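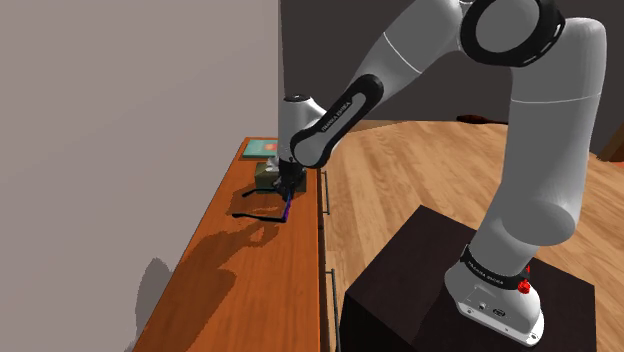
Friction is the first thing we must understand before we can say why some objects stay where they are and others slide. In this unit we treat only dry friction between solid surfaces, and we leave lubricated contact for the next one. A body resting on a surface presses on it with a normal force N, and the surface presses back with the same size of force. The white foot plate on top of the dark pedestal is a case of this: its own weight, and the weight of everything that rises from it, goes down through a small area of contact. When I say "contact" in these notes, I always mean the place where two surfaces touch and carry load, and I ask you to use the word in the same way in your reports.

1. Static friction

Static friction acts when there is no sliding. Its size is whatever is necessary to keep the body at rest, up to a limit. The limit is written

F(max) = μs × N

where μs is the coefficient of static friction. Students often write F = μs × N in every problem, and this is wrong. If you push a heavy box with a force of 30 newtons and it does not move, the friction is 30 newtons, even when the limit is much higher. The formula gives only the largest value that friction can reach.

The coefficient belongs to a pair of surfaces. It has no meaning to say "the coefficient of steel". You must say steel on what, and in what condition. A thin film of oil from your fingers is enough to spoil a measurement, so please wipe the samples before you start.

2. Kinetic friction

After the body begins to slide, we use the kinetic coefficient μk, and the force is

F = μk × N

For most pairs of materials μk is a little smaller than μs. You know this from moving furniture: the first push is hard, and then it goes easier. In our simple model the kinetic force does not depend on speed. In reality it does, a little, but for the speeds in our laboratory you may ignore it.

The model also says that the area of contact does not matter. Many people find this difficult to believe. A brick lying on its wide side and the same brick standing on its end need the same force to slide. The explanation is that real surfaces are rough and touch only at small points. When the area is smaller, the pressure is higher, the points are pressed flatter, and the true area of touching stays almost the same.

3. The inclined plane

Place a block on a board and raise one end slowly. The weight W has one part along the board, W sin θ, and one part into the board, W cos θ. At the moment when the block begins to slide, these two parts give

tan θ = μs

The weight has disappeared from the result. A light block and a heavy block of the same material should slide at the same angle.

Worked problem. A crate with a weight of 3,000 newtons stands on a ramp. The ramp is raised slowly, and the crate begins to slide at 32 degrees. Find μs and the friction force at this angle.

Solution. μs = tan 32° = 0.62. The normal force is 3,000 × cos 32° = 2,544 newtons. The friction force is 3,000 × sin 32° = 1,590 newtons. Check: 0.62 × 2,544 = 1,577 newtons. The small difference comes from rounding the coefficient – keep three digits if you want a better agreement.

4. Tipping or sliding

A tall body may fall over before it slides. Let the body have width b and height h, with its weight acting at the center. On a ramp it tips when tan θ is greater than b/h, and it slides when tan θ is greater than μs. Compare the two numbers, and the smaller one decides. For a narrow cabinet with b/h = 0.4 on a rough floor with μs = 0.6, tipping comes first. Draw the free body diagram before you calculate, and show where the normal force acts. It does not stay in the middle of the base when the ramp is raised, it moves toward the lower edge.

5. Laboratory work

You will use the Tirnard board with the angle scale. Take ten readings for each pair of surfaces and raise the board slowly, without shaking. Write down all the readings, also those which look strange to you. The report must have the mean angle, the coefficient, and a short paragraph on errors – the largest is usually the reading of the scale.

The report counts for 55 percent of the mark in this unit. The rest is from the written problems. Reports are given to Senyo Agbenyega before the December break, on paper and stapled.

Problems for home

Find μs for a block that begins to slide at 20 degrees.

A body has b/h = 0.5 and μs = 0.45. Decide if it tips or slides, and at which angle.

Explain in your own words why the weight does not appear in the result of section 3.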